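7 Assessing and setting up household chores

Applies to: Fomness bench arm and Fomness paired hand grippers, software release 14
Issued by Kopecký, Godinton office
Revision date: 2026-03-12

7.1 Scope of this section

This section covers the choice of chores for the Fomness system, the preparation of the work area, the recording of demonstrations with the paired hand grippers, and the first supervised runs. It assumes that the arm has been mounted and levelled (section 4), that the grippers have been paired with the base unit (section 5) and that the emergency stop has been tested (section 3).

Read 7.2 before buying extra fixtures or setting aside time for recording. A large share of the support requests received at Godinton concern chores that the system was never going to finish unattended, and in most of those cases the tables in 7.2 would have settled the matter in a few minutes.

7.2 What the system can and cannot be expected to do

The chores are sorted into three grades. The grades describe the system as shipped, with no site recordings added.

Grade A – may be run unattended once section 7.6 has been completed.
Moving rigid items of known size from a tray to a rack.
Placing empty cups and bowls on a flat shelf.
Sorting boxed goods into bins on a workshop bench.
Wiping a clear, level surface.

Grade B – may be run with an adult in the room.
Loading the lower basket of a dishwasher.
Hanging a garment that is already on its hanger.
Folding hand towels and tea towels laid flat.
Returning hand tools to a shadow board.

Grade C – recording only. Do not run without an operator holding the stop control.
Folding T-shirts, jumpers or trousers from a heap.
Making a bed.
Matching socks.
Anything involving glassware in water, knives, hot pans or pets.

A chore does not move up a grade because it has worked once. Garments in particular will produce a run of good results and then a bad one, usually when a different fabric is introduced. See 7.7.

Note: Shop-floor users often find that their work falls into Grade A where the household equivalent falls into Grade C. The motions may be similar. The difference lies in the parts, which arrive the same way up, in the same tray, under the same lights. A bedroom offers none of this. Users moving the system from a workshop to a house should start again from 7.3 and should not copy the workshop profile across.

7.3 Choosing a first chore

1. List the chores you want done. Write each one as a start state and an end state, for example "towels in a dry heap on the bench" and "towels folded in a stack, edges aligned to one finger's width".
2. Strike out any chore whose end state you cannot judge by looking. "Clean" is not an end state. "No crumbs visible on the mat" is.
3. Find each remaining chore in 7.2. If it is not listed, treat it as Grade C.
4. Time yourself doing the chore by hand, once, at a normal pace.
5. Pick the Grade A or B chore with the fewest different objects in it, even if it is not the one you care about most.

The hand time from step 4 is used again in 7.8. Enter it in the log under Baseline.

Caution: Do not select a chore that ends with an item above shoulder height. The arm holds its load on loss of power, but the fingers may relax.

7.4 Preparing the work area

7.4.1 Bench or table work

1. Clear the surface to the full reach of the arm.
2. Lay the grey reference mat supplied, printed side up, with its arrow pointing away from the base.
3. Close blinds if direct sun falls on the mat at any hour when the chore will be run.
4. Route the supply cable behind the base and fix it with both clips.
5. Run Area Check from the base unit menu. The display shows PASS, MARGINAL or FAIL.

If MARGINAL appears, look first at glossy surfaces and then at lighting. Most varnished tabletops will pass with the mat in place and fail without it.

7.4.2 Soft surfaces (recording only)

Beds and couches may be used for recording with the hand grippers. They may not be used under the arm. The base cannot be levelled on a mattress, and the height of the surface changes whenever something heavy is set down on it.

1. Pull the cover reasonably flat. Deep folds in a quilt can be mistaken for the edge of a garment.
2. Where you have a choice, use a cover whose colour differs from that of the garments. Patterned covers are permitted and are useful in small numbers, provided that plain ones are recorded as well.
3. Leave ordinary household items where they normally lie, unless they are in the way of your hands.
4. Check that you can stand with both feet on the floor and reach the middle of the surface without leaning on it.

Note: Recordings made in tidy, bare rooms give a profile that works in tidy, bare rooms. The Preltby trial homes were recorded as found.

7.5 Recording demonstrations

You will need: both hand grippers, charged; the base unit, switched on and in the same room; the items used in the chore.

1. Press and hold REC on the base unit until the tone sounds.
2. Select the chore from the list, or select New and enter a name of up to 14 characters.
3. Take one gripper in each hand. Close and open each one fully, twice. The base unit uses this to set the finger range.
4. Bring the items to their start state.
5. Press REC once. Wait for the tone.
6. Carry out the chore at half your normal pace. Touch the items only with the gripper fingers.
7. When the end state is reached, hold both grippers still until the second tone.
8. Press KEEP or DISCARD.

Keep a recording in which you dropped an item and picked it up again with the grippers. Discard any recording in which you used your bare hand, even briefly. The system has no bare hand and cannot make use of the example.

Recordings needed before a profile can be built:
Grade A chores: 14
Grade B chores: 193
Grade C chores: 200 or more, over at least 2 rooms

The figure for Grade B is the minimum accepted by the profile builder, which will not start with fewer. The figure for Grade C should be read as the point at which building becomes possible. It is not a figure at which the chore becomes reliable, and some sites have gone well past it without seeing a T-shirt folded to a standard they would accept from a ten-year-old.

Caution: Recording is repetitive work. Stop if the thumb or wrist becomes sore. Swap the order in which the hands lead, where the chore allows it.

7.5.1 Garments

Garments need more care than other items, and this is the part of the procedure most often rushed.

1. Empty all pockets. Do up zips. Leave buttons as they come out of the wash.
2. Drop the garment on the surface from waist height. Do not arrange it.
3. With one gripper, take hold of the highest point of the heap and lift until part of the garment hangs clear.
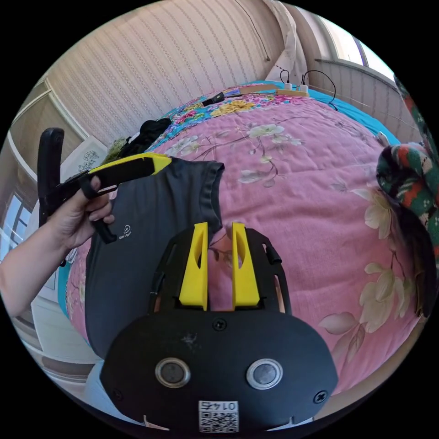 4. With the other gripper, take hold of a second point: a shoulder seam if one can be reached, otherwise any hem. Do not pull against a printed design, as thick prints crack at the pinch.
5. Move the grippers apart until the fabric between them is straight, then lower the garment and let the free edge touch the surface first.
6. Release one gripper, regrip as needed, and continue to the folded state.
7. Place the folded garment to one side. Do not pat it down by hand.

Most failed folds are decided at step 4. A person feels which layer is between the fingers and corrects without thinking. The grippers pass on very little of this, and the arm passes on less. If you catch two layers where you wanted one, let go and take the point again, and keep the recording. Regrips are the most useful material in a garment profile.

Vary the garments. A set made up of one shirt will fold that shirt. Include different weights of cloth, at least one dark item and one pale item, and something that has lost its shape.

7.6 First supervised runs

1. Build the profile (base unit menu, Profiles, Build). Leave the unit on mains power. Building is normally left overnight.
2. Set speed to Low.
3. Stand outside the marked reach of the arm with the stop control in your hand.
4. Start the chore and let it run to the end state or to the first fault.
5. Enter the result in the log as Done, Done with help or Not done. There is no category for "nearly".
6. Repeat until the log page is full.

Unattended running of a Grade A chore is unlocked when a full page shows Done on every line. For Grade B, the same page permits Normal speed with an adult present. Grade C chores remain at Low speed with an operator on the stop control, whatever the page shows.

7.7 Common faults with fabric

Arm lifts the garment and sets it down again without folding.
The system has not found a second grip point. Add recordings that start from a tighter heap.

Arm picks up the cover with the garment.
Finger depth is too great, or the cover was loose. Reduce Depth by one step. On the bench, check that the mat is flat.

Sleeve trapped under the fold.
Known limitation. No setting will cure this. More regrip recordings may reduce it.

Good results in the morning, poor results later.
Check for sunlight on the work area. Run Area Check at both times.

Arm stops over dark fabric.
Increase the room lighting. Do not aim a lamp at the arm.

7.8 Deciding whether to carry on

Review the log in July of each year, or after any change of rooms. Compare the average run time with the Baseline from 7.3, and add to the run time any minutes a person spent loading, watching, freeing snagged items or putting right the result.

For Grade A chores the total is often longer than the hand time, but little of it is a person's time, and the system is worth keeping on that work. For Grade B the balance depends on the site. A small workshop that folds shop towels in quantity may come out ahead. A household with one dishwasher generally does not – loading it by hand is quicker than clearing the faults. For Grade C the person's share exceeds the Baseline at every site whose logs have been sent to Godinton, and laundry should go on being planned as hand work.

Sites willing to continue recording Grade C chores may send their logs and recordings using the form in Appendix D. Remove any recordings that show documents, screens or visitors before sending.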